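Pridgate opens teaching room for hand-guided robot training

The Pridgate Centre for Applied Automation has opened a teaching room in which staff and trainees show robots everyday tasks by hand. The room came into use in October and forms part of a joint programme with Beltska, the Centre's partner for gripping tools and control software.

The programme concerns light table work of the kind found in hotels, canteens and meeting rooms: placing and moving small objects, setting out cards and flowers, and clearing a surface without disturbing what remains on it. Tasks of this sort are simple for a person and remain difficult to write down as a set of fixed instructions. The Centre has therefore chosen to record people carrying them out, and to use those recordings as the basis for training.

Two methods are in use. In the first, the operator holds a gripper in the hand and performs the task directly, while a camera on the tool records each movement. In the second, the operator guides a robot arm by remote control from a short distance. Hand-held work is quicker to learn and can be carried out at any table. Remote control takes longer, but the recorded motion is already one that the arm is able to make.

Sanne Schouten, head of the programme, said that the two methods would be kept side by side for the present. "We have been asked more than once which of the two we prefer," she said. "Our view is that it depends on the task. A small object standing close to something fragile is often best shown by hand. A long reach across a bench is better shown with the arm itself."

The Centre has set a target of 3000 accepted demonstrations for the first stage. Each recording is reviewed before it is accepted, and those in which the object is dropped, or in which the operator hesitates for too long, are set aside. In the trial period before the opening, 105 recordings were reviewed and 81 were accepted. Kristof Dierckx, who is responsible for the review, said that most of those rejected had been lost in the first few sessions, when operators were still becoming used to the weight of the tool.

New operators complete a short course before recording begins. It covers the handling of the gripper, the correct speed of approach, and the need to keep both finger pads in view of the camera. Operators are also asked to begin each demonstration from a different position, so that the robot does not learn to depend on one starting point. Jolien Dewulf leads the course, and places for trainees from outside the Centre will be offered once the present group has finished.

Several people may work in the room at the same time, at separate tables and benches. The Centre considers this an advantage, as a robot intended for use in a hotel or an office will seldom have the place to itself. Objects and table coverings are changed between sessions for the same reason.

The two pads of a hand-held gripper face a small card holder on a white table, beside a pale pink flower arrangement.

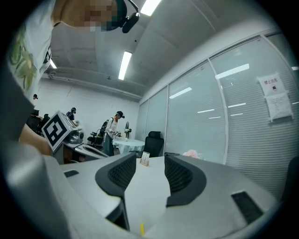
Next stage

The second stage will extend the work to tasks that require two hands, such as steadying a vase while a flower is placed in it. Zineb Younis will lead this part of the programme, with support from Beltska's engineering group. Remote control will be used for the greater part of these recordings, and each operator will be limited to sessions of 75 minutes.

Ifor Bowen, who represents Beltska on the project, said that the company would supply replacement finger pads throughout the programme and would study the wear on those returned. A summary of the first stage will be sent to partner organisations when the review is complete.

Organisations wishing to propose a task for the second stage may write to the programme office at Pridgate. Proposals should state the objects involved, the size of the table or bench, and whether the task is at present carried out by one person or by two.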